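Leaf Murals

From my pages on painted walls. Last topped up in February.

A leaf mural is a wall painting made up mostly or entirely of foliage, usually tropical and usually a good deal bigger than life. I've been keeping notes on these for years, and this entry started as a paragraph in my longer page on café walls before it got out of hand and needed a page of its own.

What counts

I'm fairly loose about it. If leaves take up more of the wall than anything else, I call it a leaf mural. Birds and flowers are allowed as guests. Printed wallpaper doesn't count, even the very good stuff, and neither do vinyl stickers (I've had letters about this and I'm not budging). Stenciled leaves are a gray area. I let them in if somebody went back over them with a brush.

Background

People have painted gardens on indoor walls since ancient Rome, and there are some lovely surviving ones with fruit trees and birds all the way around the room. The modern leaf mural has a lot more to do with hotel lobbies and the banana-leaf patterns that got popular in the middle of the 1900s. After that it went quiet for a while, and then it came back in a big way in cafés, juice bars and the kind of salon that also sells candles.

My own interest began in Dunurthorpe, where the old Kombo tea room had a stairwell painted with ferns from top to bottom. I used to sit on the stairs with my drink, which the staff put up with. It was painted over in cream when the lease changed hands, and I still get a bit cross when I walk past.

Common plants

Monstera is the big one, and you'll know it by the holes and slits. It's popular with painters because the outline does all the work — you can fill it with one flat color and everyone still knows what it is. Banana leaves come next, then fan palms, then the long feathery palms that are handy for filling an awkward corner near the ceiling. Ferns look easy and are a nightmare. A painter I got chatting with at the Omora arcade told me she charges extra for ferns, and having tried one on my own bathroom wall I think she should charge double!

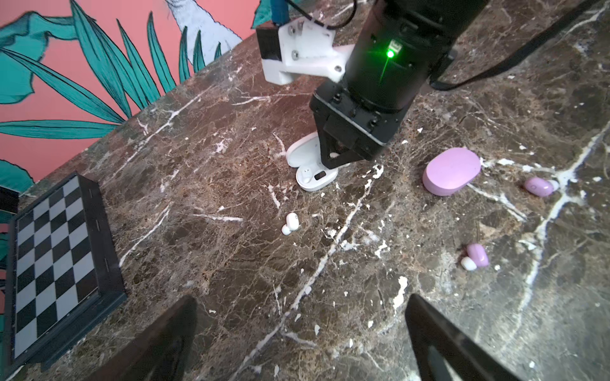 Ground colors come down to taste, but pinks and corals turn up again and again behind green leaves. The two sit more or less opposite each other on the color wheel, so each makes the other look stronger. White grounds are cheaper and brighter but they show every scuff. Dark green on black had its moment too, and it can be gorgeous at night and pretty gloomy at 10 in the morning.

Outlines

There are two camps. One paints leaves with soft edges and lots of shading, so they look as if they're catching the light. The other fills in flat shapes and runs a dark line around them, more like a comic book or a stained-glass window. I'm an outline person. Lines hold up from across a room, and they hide small wobbles where two colors meet. The catch is that a shaky line is there for everyone to see, so most painters I've watched do the outlining early in the day while their hands are fresh.

How one gets made

The wall is washed, patched and given its ground color. The drawing goes on in chalk or watery paint, or it's projected and traced. Big shapes get filled first, then the smaller leaves, then veins and outlines. The one I followed from start to finish, in the canteen at Warkia, took 9 days and used 21 mixed greens, all labeled on jam jar lids. The painter told me the finished wall had 374 leaves, and I took her word for it.

Care

Dust with a dry, soft brush. Damp cloths are fine on most sealed walls, but try a low corner first. Keep a little jar of each color if you can, with the lid on tight — matching a faded teal years later is miserable work.

See also: painted ceilings; café walls; trompe l'oeil; stencils.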